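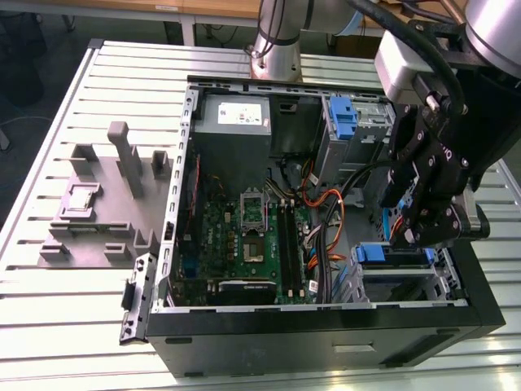 COMMUNIQUÉ DE PRESSE

Reconditionnement informatique : Sotoris ouvre un atelier de démontage et de tri des ordinateurs de bureau

Sotoris met en service en septembre un atelier consacré aux ordinateurs fixes retirés des parcs d'entreprises et de collectivités. Installé dans le bâtiment Cormier, il reçoit les unités centrales en fin de contrat, les ouvre, les contrôle et oriente chaque composant vers le réemploi ou vers le recyclage des matières.

Pendant la phase d'essai, 788 unités centrales sont passées par l'atelier. Elles provenaient de trois parcs différents, composés pour l'essentiel de tours de bureau de grande série. Ces machines se prêtent bien au réemploi : leurs boîtiers s'ouvrent facilement et leurs pièces sont souvent communes à plusieurs modèles.

Un démontage dans un ordre fixe

Chaque tour est couchée sur la table de travail et son panneau latéral est retiré. L'opérateur relève la référence de l'alimentation et celle de la carte mère, puis passe aux composants amovibles : processeur, barrettes de mémoire, cartes d'extension, disques. Les câbles d'alimentation restent en place tant que la carte mère n'a pas été contrôlée.

Le processeur fait l'objet d'une attention particulière. Une fois le levier relevé et le cadre de maintien ouvert, il est sorti à la verticale et déposé sur un support. Le socket est ensuite examiné à la loupe. Un seul contact tordu suffit à écarter la carte du circuit de réemploi.

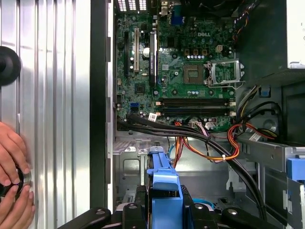

Carte mère Dell, socket du processeur ouvert. À gauche, le panneau latéral du boîtier.

L'ensemble de ces opérations demande quelque 60 minutes par machine, contrôle et étiquetage compris. Les informations relevées sont saisies dans Flevex, le logiciel de suivi de Sotoris, qui attribue un numéro à chaque pièce conservée et le rattache à la machine d'origine. Le client peut consulter à tout moment l'état de son lot.

Trois destinations pour les pièces

À l'issue du contrôle, les composants sont répartis entre trois filières. Les pièces en bon état et encore demandées rejoignent le stock de réemploi et servent à remettre en service des machines complètes. Celles qui fonctionnent mais dont la demande est faible sont conservées pour la maintenance des parcs anciens. Les autres sont triées par matière : cartes électroniques, câbles, métaux, plastiques.

Les boîtiers sont traités de la même manière. Un châssis droit, avec ses loquets et ses supports de disques intacts, peut recevoir une nouvelle configuration. Les disques suivent un circuit séparé : ils sont effacés ou détruits selon le choix du client, et un certificat est remis dans les deux cas.

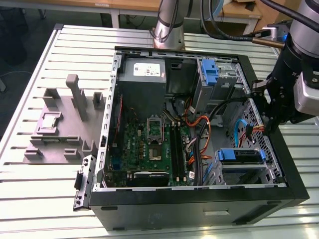
Tour de bureau ouverte, emplacements mémoire vides. Les baies de disques se trouvent à droite.

Les machines remises en service sont proposées sous la gamme Hillar, destinée aux établissements scolaires, aux associations et aux petites entreprises. Elles sont livrées avec une fiche indiquant l'origine des principaux composants et la liste des pièces remplacées. Mémoire et stockage sont choisis à la commande.

Reprise des parcs

Les entreprises et collectivités peuvent demander un enlèvement sur site ou déposer leur matériel au bâtiment Cormier. Un inventaire sommaire est demandé avant la prise en charge, avec la marque, le modèle et la quantité. Les écrans et les imprimantes ne sont pas acceptés dans cet atelier et relèvent du service de collecte général de Sotoris.

À propos de Sotoris

Sotoris assure la collecte, le reconditionnement et le recyclage de matériel informatique professionnel. L'entreprise édite le logiciel de traçabilité Flevex et commercialise les ordinateurs reconditionnés Hillar.

Contact presse : service communication de Sotoris, bâtiment Cormier. Visuels disponibles sur demande.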